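Skileck Coffee Words

A word list and notes on how people talk about home coffee, collected by Tonantzin Villaseñor. Last touched April 9, 2023. Please read the part on licensing before you print it on a mug.

What this is

A plain text file of things people say about coffee at home when they think they are being clear. "Strong" is in there. So is "not too strong," which is a different drink in every house I asked. The list began as an argument in Zamudio over whether "regular" means milk, and it grew because neither side would stop writing letters.

Each line holds the word, where I heard it, what the speaker meant, and what the listener made instead. The last column is the fun one.

A note on vessels

"Cup" gave me more trouble than any other entry. On the carafe it is one size, in the recipe it is another, and in the cupboard it is whatever survived the last move. I gave up and stored the speaker's own word, so "cup," "mug," "beaker" and "the big white one" are separate entries and will stay that way.
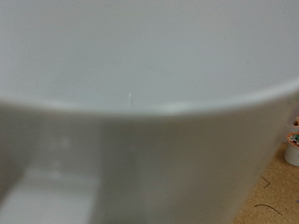
Where the words come from

Most come from kitchens and break rooms in Drallberg and Corkow, written down by hand, with permission. People were asked to explain to a guest how to make the coffee. They were not told to be brief, and they weren't.

Words for machines are kept in their own file. There are 70 of them, and most are some form of "the thing." Single-serve machines get the shortest instructions ("just press it") and the longest list of exceptions. Drip machines get nicknames. French presses get warnings.
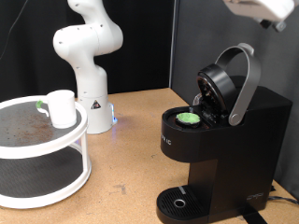

Fields

word: as spoken, spelling mine
town: Drallberg, Corkow, Zamudio or unknown
meant: the speaker's account
made: the listener's account
heat: 2 if voices were raised, otherwise blank

Please don't fill in the blanks under "heat." A blank means calm, or that I was busy with my coat.

Known problems

The word "grounds" shows up with 4 meanings, one of them legal. I have left the legal one in, as it came up during a talk about the sink. "Dregs," "mud," "silt" and "bits" are all listed apart, even though half of Corkow will tell you they are the same thing and the other half will tell you to use a better filter.

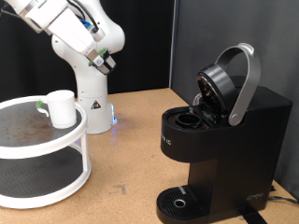 Spelling is uneven in the Zamudio entries. I typed them in January wearing gloves – the heating had opinions – and I have fixed the ones that changed the meaning. "Expresso" is not an error. It is what was said, and I will not be taking mail about it.

There are also 6 entries marked "hum." These are noises. They seemed to mean something to everyone in the room, so they stay.

License and credit

Use it, copy it, argue with it. Credit Skileck Coffee Words and keep the town names attached to their own entries. Corkow in particular does not care to be blamed for "bean water."

Fixes are welcome if you heard the word yourself. Send the line, the town, and what you ended up drinking.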